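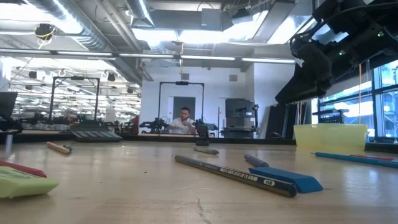 Unidad de Datos Clínicos y Transporte Secundario, Hospital de Hodholm

TRASLADOS-O2: consumo de oxígeno en traslados interhospitalarios de adultos

Ficha del conjunto de datos
Última revisión: martes, 19 de agosto de 2025

Resumen

TRASLADOS-O2 reúne los registros de consumo de oxígeno medicinal de 1019 traslados interhospitalarios terrestres de pacientes adultos, realizados desde las bases de Halás y Stokska con destino al Hospital de Hodholm. Cada registro corresponde a un traslado completo, desde la conexión del paciente a la fuente de la ambulancia hasta su paso a la toma de pared del servicio receptor. No se incluyen traslados aéreos, primarios ni pediátricos.

El conjunto se preparó para comparar el consumo previsto en la hoja de planificación con el consumo medido en las botellas. Puede servir también para ajustar márgenes de reserva o para docencia.

Contenido del paquete

traslados.csv: tabla principal, una fila por traslado.
botellas.csv: lecturas de presión por botella, enlazadas con la tabla principal mediante id_traslado.
diccionario.csv: nombre, tipo, unidad y valores admitidos de cada variable.
exclusiones.txt: criterios de exclusión y recuento por motivo.
LICENCIA.txt

Los archivos están codificados en UTF-8, con punto y coma como separador de campos y coma decimal. La primera fila contiene los nombres de las variables. Las celdas vacías indican dato no recogido; el código NA se reserva para los datos no aplicables (por ejemplo, FiO2 programada en pacientes con gafas nasales).

Variables principales

id_traslado: identificador aleatorio, sin relación con el número de historia.
base: HAL (Halás) o STO (Stokska).
modalidad: gafas, mascarilla, alto_flujo, vmni, vmi.
flujo_previsto: litros por minuto anotados en la planificación.
fio2: fracción programada al inicio del traslado.
dur_min: duración en minutos entre conexión y desconexión.
p_ini, p_fin: presión de la botella en bar, antes y después.
vol_botella: capacidad hidráulica en litros.
consumo_l: volumen consumido, calculado.
cambio_botella: 0 o 1.
incidencia: código de la tabla de incidencias del diccionario.

Obtención de los datos

Las presiones se leyeron en el manómetro y se introdujeron en Plalen, la aplicación de registro de la unidad, desde la tableta del vehículo. La hora de conexión y la de desconexión las asigna la aplicación al guardar cada pantalla. El personal podía corregir una lectura durante las 72 horas siguientes al cierre del traslado; pasado ese plazo, el registro quedaba bloqueado. Solo se publica la última versión de cada lectura.

La variable consumo_l se obtiene multiplicando la diferencia de presiones por la capacidad hidráulica de la botella y sumando el resultado de todas las botellas utilizadas. No se aplica corrección por temperatura ni por compresibilidad.

Exclusiones

Se retiraron 177 registros antes de la publicación. Los motivos fueron: falta de lectura inicial o final, presión final superior a la inicial sin cambio de botella anotado y traslado interrumpido con regreso al centro emisor. Los registros con consumo nulo se conservan cuando la modalidad es compatible.

Anonimización

Se suprimieron fechas, matrículas, códigos de profesional y centro emisor. La edad se presenta en tramos. El diagnóstico se agrupó en categorías amplias y se dejó en blanco en las combinaciones poco frecuentes de edad, base y modalidad.

Limitaciones conocidas

Los manómetros analógicos de Stokska se sustituyeron en enero por modelos digitales. Las lecturas anteriores al cambio están redondeadas y la variable tipo_manometro permite separarlas.

El consumo propio del respirador (gas de arrastre y fugas internas) no se midió por separado. En vmi y vmni está incluido en consumo_l.

En alto_flujo, los cambios de flujo durante el trayecto no siempre se anotaron. Se desaconseja usar flujo_previsto como flujo medio real en esta modalidad.

Los datos no permiten inferir resultados clínicos y no deben emplearse como única base para calcular la reserva de oxígeno de un traslado.

Versiones

Versión 3: se añade tipo_manometro y se corrige la capacidad de las botellas portátiles de Halás.
Versión 2: se separa botellas.csv de la tabla principal.
Versión 1: publicación inicial.

Licencia y uso

Uso libre con fines de investigación y docencia, citando el nombre del conjunto, la versión y la unidad responsable. Los errores se comunican a través del formulario de incidencias del repositorio, indicando id_traslado y el nombre de la variable afectada.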